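Sorting out the fruit bowl

27 July 2024

I spent this morning on the fruit bowl, which sounds like a small job, and it was. It has been on the list for ages. Our kitchen table had turned into the place where everything got put down, and the fruit was usually underneath it. I threw out two mandarins and half a bag of pears in July alone, and I don't like wasting food, so I decided to do something about it.

The first step was getting everything off the table. Mail went to the drawer, keys went to the hook, and the batteries went into the tin with the other batteries. I wiped the table down with warm water and a bit of dish soap, then dried it with an old tea towel. A white table shows every mark, and the turmeric stain near my chair is still faintly there if you know where to look. I've tried bicarb, lemon juice and leaving it in the sun by the window. The sun did the most.

The old bowl

The old fruit bowl was a heavy ceramic one I bought at the Prendside market the winter we moved in. I liked the colour, a sort of grey-green, but it was too deep. Anything at the bottom was out of sight and had no air around it. Apples coped. Peaches and nectarines did not, and by the time you noticed the smell it was too late. It also weighed so much that I never picked it up to wash it, so I would wipe around the inside and call that clean.

I've moved it to the laundry, where it holds pegs. It's a good peg bowl.

The new one

What I wanted was something light, open at the sides and cheap enough that I wouldn't mind if it cracked. I looked in Grusent first, the homewares place near the station, and they had wire baskets for $48, more than I wanted to pay for somewhere to put fruit. Then I remembered the discount shop in Plerow, which has a whole wall of plastic baskets at the back next to the buckets. They had them in green, pink and orange. I took orange for $2 and was home before lunch.

It's round, woven from thin strands of plastic, with a scalloped edge of open loops all the way around the top. My grandmother had one a lot like it for bread rolls, though hers was cream and had gone brittle by the time I knew it. Mine is glossy and very orange. I wasn't sure about it in the shop under those lights, but on a white table I think it looks cheerful, and a yellow banana against it looks better again. 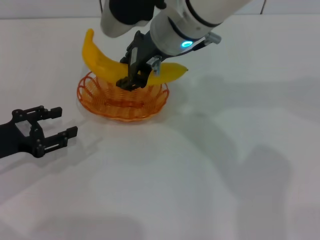
What goes in it

I've made a few rules for myself, mostly from getting it wrong before.

Bananas go in last, on top. They bruise if anything sits on them and they hurry everything else along, so I also buy fewer of them now. Four is enough for our house for a week. If they start to spot, I peel them and put them in the freezer in a bag, and they end up in a loaf.

Apples go in the fridge, apart from a couple for the day. I resisted this for years because my mother kept hers on the bench, but they stay crisp so much longer in the crisper drawer that I've given in.

Citrus can sit out for a week without complaint. Lemons I keep separate, in a small dish near the stove, where I use them.

Avocados go in while they're hard and come out to the fridge the moment they give a little at the stem end.

Onions and potatoes don't go in at all. They were in the old bowl now and then, when I was being lazy, and they belong in the cupboard in the dark. The potatoes in one basket, the onions in another on a different shelf.

Washing it

I gave the basket a wash before using it, as it had been sitting in a shop for who knows how long. Weaving like this catches dust where the strands cross, and a cloth won't get in there. A soft nail brush does. I ran lukewarm water into the sink, gave the basket a few minutes in it, then went over the base and the loops with the brush and left it upside down on the rack. I keep it out of the dishwasher. I lost a plastic colander that way, a Zulu one I was fond of, which came out shaped like a hat.

I plan to do this every second Saturday, when I do the bread bin. We'll see.

Where it sits

I tried it in the middle of the table, where the old bowl was, and it was in the way at dinner. I tried the bench next to the kettle, but the steam seemed like a bad idea. For now it's on the table, and it weighs so little that I can lift it out of the way with one hand at meals.

I have thought about lining it with a folded tea towel, since soft fruit can pick up marks from the ribs of the weave. I'll do that when the stone fruit comes back in summer. For winter fruit I'm leaving it bare, as the air gets in from all sides and I can see straight to the bottom.

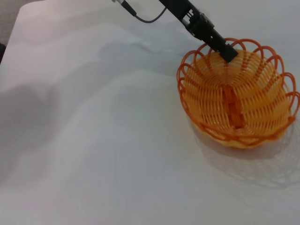 The orange basket on the white table.

The next job is the shelf above the kettle, which has up to 48 jars and tins on it by my guess, a good number of them tea that no one drinks. I'll start on that when I have another free morning. If you have a way of getting turmeric out of a white table, please leave it in the comments.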